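# The Mumlow board oil, 50 ml and 800 ml

I started making this stuff for myself, so let me tell you how I use it and you can decide if it's your kind of thing! Mumlow is a plain oil-and-beeswax finish for wooden kitchen things: cutting boards, spoons, rolling pins, salad bowls, the handle of your favorite bread knife. It goes on like soft butter and it smells a bit like a candle shop (a nice one).

There are two sizes. The 50 ml tin is plenty for a couple of boards and a jar of spoons, and it's the one I'd buy first. The 800 ml tub is for people who sell at markets or run a cafe, or who have, like my friend Eirlys Watkins, far too many bowls.

## How I do it

Wash the board with warm water and a little dish soap, stand it on its edge, and leave it overnight. I used to rush this part and I always got cloudy patches, so now I just do it before bed. In the morning, scoop out a lump the size of a hazelnut and rub it in with your bare hand or an old T-shirt. Go along the grain. Do the edges too, and the underside, and get a fingertip right down into the juice groove if your board has one.

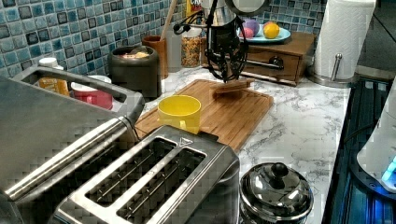 Then leave it alone for 3 hours. Go to the store, call your mother. When you come back, buff off whatever is still sitting on top with a dry cloth and put the board back to work. A brand new board, or one that's gone gray and thirsty, will want 2 coats. After that I do mine when it starts looking pale, and in January, with the heating on, that comes up pretty fast.

Bamboo is a little different, by the way. It soaks up less than maple or beech, so use half of what you think you need and buff it harder. If it still feels tacky the next day you put too much on (I've done it plenty), and a wipe with warm soapy water will sort it out.

## What's in it

Food grade mineral oil and yellow beeswax. The wax comes from Gediminas Kalniņš, whose hives are up the road from my workshop, and the color changes a bit from batch to batch depending on what he brings me. No nut oils, no added scent, no dye.

## Things people ask me

**Can I put the board in the dishwasher afterward?** Please don't! No oil will save it in there.

**Will it take out knife marks?** No, it only makes them look softer. For deep ones, sand first, wipe off the dust, then oil.

**It's gone hard in the tin.** That's the wax in a cold kitchen. Stand the tin somewhere warm for a while and give it a stir.

**Does it work on painted or varnished wood?** It'll just sit on the surface, so save it for bare wood.

## Ordering

Both sizes ship from the Nerton workshop in a cardboard sleeve with a cotton cloth tucked in. The next batch of the big tub goes out on Sat 21 January, and the small tins are on the shelf now. If you'd like a refill, send the empty tub back with your name on the lid and I'll take the price of the tub off your order.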